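Motham Soft Folds: data card

Last updated September 19, 2025

Hi! Thanks for downloading this. Motham Soft Folds is a small set of hand-held gripper recordings of people handling cloth on beds, and I put it together to test one fairly narrow idea: does it help a policy to see a dark garment against a busy background while it's learning where to pinch? (Short version: yes, a bit, mostly on black fabric.) The set has 1,132 episodes in the main split and 105 held out for testing.

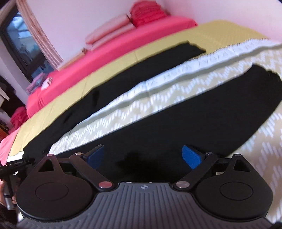
Do I need a robot to use the data? You don't. Everything trains and scores offline, and the only thing you'd want an arm for is repeating the last experiment at the bottom of this card.

What's in an episode

Each episode has wrist video, the gripper opening over time, the estimated hand path, and a one-line text label like "fold the black cloth." The labels are mine and they're pretty plain. I tried fancier ones in August and the model did worse with them, so I went back.

Black cloth on a patterned quilt turned out to be my favorite test case. The pattern gives the tracker plenty to hold on to, and the cloth gives it almost nothing, so you find out fast which of the two your model is leaning on.
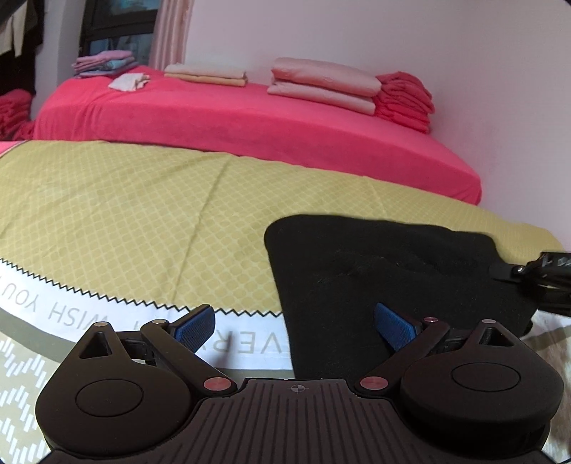
With a plain depth baseline the pinch point drifts toward whatever edge has the most contrast, and on a printed quilt that's very often the border. My fix (I call it Lidell, it's in the lidell folder) hides random patches of the background during training and asks the model to predict the pinch point anyway. It's 2 extra settings in the config file and it costs you almost no training time!

The pinch label marks the spot between the pads at the moment they start to close. If the pads touch the cloth earlier than that, the early contact gets its own flag, so please don't mix the two up like I did for a whole week.
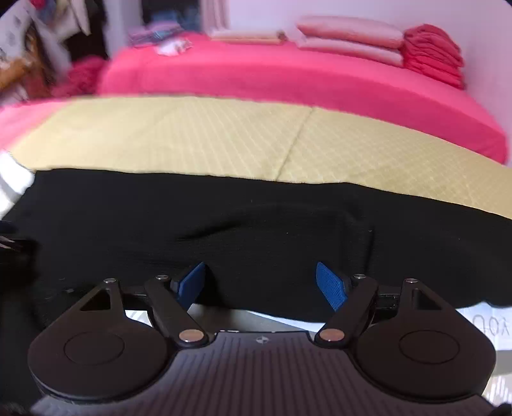
Results so far

I trained 6 seeds for each method on the Besance split. Lidell beat the baseline on black cloth with every seed. On light cloth the two were so close that I wouldn't claim anything. Both still struggle when the near edge of the fabric hangs over something, and I don't have a good answer for that yet.

One more thing on scoring: some views have a second tool poking in from the side. Leave those episodes in. Dropping them makes the numbers look nicer and the comparison with mine stops being fair.

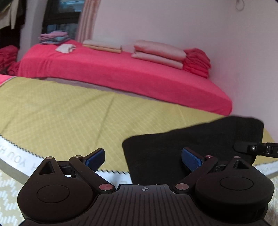 Known problems

The hand path can jump when the view moves fast, and a few clips have motion blur in the background. Colors shift a little between clips too, so don't use them for anything that needs true color. The Daneshvar loader reads everything except the contact flags; use the script in tools for those.

If you get the arm experiment running on your own setup, open an issue and tell me what gripper opening you started from. I'd love to compare notes.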